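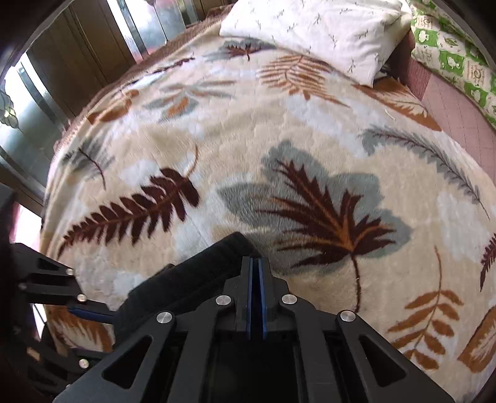
Anlow Housing Trust Opens Bedding and Linen Fund for Families Moving Into First Homes

BRISTLEY, 14/07/2020 - The Anlow Housing Trust has opened a fund to help households leaving temporary accommodation buy bedding, towels and curtains for their new homes. Grants of up to $500 will be available to tenants in Bristley and Naylor who have signed a first lease of at least six months.

The Trust has set aside enough for 200 grants in the first year. Applications will be handled by its tenancy support office on Drelness Street, and decisions will normally be made within 20 working days. Money will be paid to the tenant on a prepaid card, which may be used at any store selling household goods.

Existing assistance programs in the area cover security deposits and, in some cases, large appliances such as stoves and refrigerators. Bedding has fallen outside most of them. A review of tenancy records carried out last winter found that many new tenants spent their first weeks in an unfurnished bedroom, and that several had taken on store credit to pay for basic items.

"A family gets the keys, and by the first night they need somewhere to sleep," said Marjorie Rudd, chief executive of the Anlow Housing Trust. "We wanted a grant that a parent can apply for before moving day and spend in the store of their choice."

The Trust considered supplying a standard pack of sheets and blankets, as it did on a small scale in earlier years. Tenants consulted on the plan asked to select their own colors, patterns and sizes, and the pack was dropped in favor of the card.

"Children in particular want to choose what goes on their own bed," said Apolinar Camacho, head of tenancy support. "It is a small decision, but many of the families we work with have been living with other people's furniture for a long time."

The fund has been made possible by a bequest to the Trust and by a reserve transfer approved in the current budget. Households with an infant, or with a member who has a medical need for special bedding, may request an additional payment - these requests will be considered individually. Mattresses and bed frames remain covered by the Trust's separate furniture program.

Application forms are available from the Drelness Street office and from housing advisers in both towns. Applicants will be asked for a copy of the lease and proof of their previous address. Grants do not have to be repaid.

Media inquiries should be directed to Natalie Pilkington, communications manager, Anlow Housing Trust.

Recent news

Naylor office to resume appointments in July
Bienvenido Tan appointed director of property services
Furniture program reaches 1000 households
Changes to the repairs telephone line
Annual report and accounts now available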